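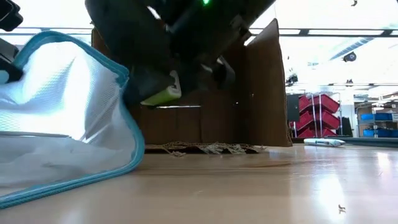 Figure 4. White mesh bag with teal-blue piping.

Search this volume Enter keywords Go

4. The Skedon ditch and its paperwork

4.1 What the old records say

The ditch at Skedon was first dug, in the modern sense, by a team that left behind one notebook, two section drawings and a great deal of confidence. The notebook calls it "the defensive ditch" on its first page, before a spade had gone in, and goes on calling it that through four weeks of finding nothing that anyone would need to be defended from. We have kept the word "ditch" and dropped the rest.

The section drawings disagree with each other. In the first, the ditch is V-shaped with a narrow slot at the bottom, just like the ones in the textbooks of the day. In the second, drawn less than two meters along, it is a shallow bowl with a flat base. Ditches do change shape along their length, and this one may have changed its mind very suddenly. The two drawings are also in different hands, and only the second shows any stones. We reopened the trench between them and found a shallow bowl with stones in it.

Depth is a harder problem. The notebook measures everything down from "the peg." It never says where the peg was, how tall it stood, or whether it was the same peg after the rain in the third week, when a page is given over to pumping and to a sharp remark about the pump. Fixing the old levels to ours took longer than digging the new trench. Our best match puts the base of the ditch 40 cm higher than published, and we have used that figure throughout.

4.2 The pottery, such as it is

The published report lists 364 sherds from the ditch. The museum boxes at Pasulow are marked with the same total, which cheered us up until we read the bags. Many carry the code for the lower fill, as expected. Others carry the code for Zuccaro, a different site in the next valley, dug in the same season by the same people and evidently washed in the same sink. A further group has two codes, one crossed out, and it is not always clear which one was meant to win.

We treated the material in three groups. Sherds with a clear Skedon code and a layer number were taken at face value. Sherds with a Skedon code and no layer were used for fabric but not for dating. Anything with a Zuccaro code, or a crossed-out code of any kind, was left out, even where the fabric looked right. This last decision hurt, as the only decorated rim in the whole collection is in that group. It appears on the cover of the old report, where it is described as coming from the base of the ditch. Its label says Zuccaro, topsoil.

What remains is plain. The fabrics are coarse, sandy and brown, and they differ from one another mostly in how coarse, sandy and brown they are. Wall thickness varies within single vessels as much as between them, so we have not tried to sort by it. Two bases have grass marks on the underside. A few body sherds have soot on the outside, and one has it on the broken edge as well, so that pot at least met a fire after it was already in pieces.

4.3 Dating

The earlier date for the ditch rests on the decorated rim. With the rim gone, very little is left holding it up. The remaining sherds would be at home in almost any century in which people in the region made cooking pots without much interest in how they looked, and that is a generous span.

We therefore took new samples of charred grain from the lower fill. The samples came from a sealed pocket beneath a collapsed run of stones, well away from the root holes that trouble the upper part of the section. The results, given in full in the appendix, agree with one another and disagree with the old report. They place the filling of the ditch later than the published date by a comfortable margin. They do not tell us when it was dug. A ditch can be kept clean for generations and then neglected in an afternoon – the fill belongs to the people who stopped bothering.

4.4 What was it for?

A defensive ditch ought to go around something. The Skedon ditch, as far as we can trace it, does not. It runs downhill for 20 m in a nearly straight line, bends slightly to avoid an outcrop, and ends in wet ground. On the old plan it is continued as a dashed line that sweeps round the hilltop and joins up with itself. We put two test pits on the dashed line. Both reached clean subsoil straight away.

The simplest reading is drainage. The slope above the ditch sheds water in every heavy rain, as we were able to confirm in person during the December visit, when the modern farm track beside it was under water and the line of the ancient ditch was, briefly, doing its job again. A field boundary would also fit, and the two uses go together well enough on farms today. The similar feature at Hultia, long accepted as part of a fort, has the same bend, the same flat base and the same lack of anything inside it. We have not dug there and make no claim about it beyond saying that we would like to see the notebook.

There is one point in favor of the old view. The stones in the lower fill are larger than the ones lying in the field now, and several had been set on edge. They could be the foot of a wall or revetment that slid in from the uphill side. They could equally be what a farmer does with big stones when there is a ditch nearby. Only a wider trench on the uphill side would settle it, and that strip is currently under the track.

Section text last revised 11 May 2025. Context lists and levels are in the appendix.

Contact the editors | Copyright and reuse | Back to top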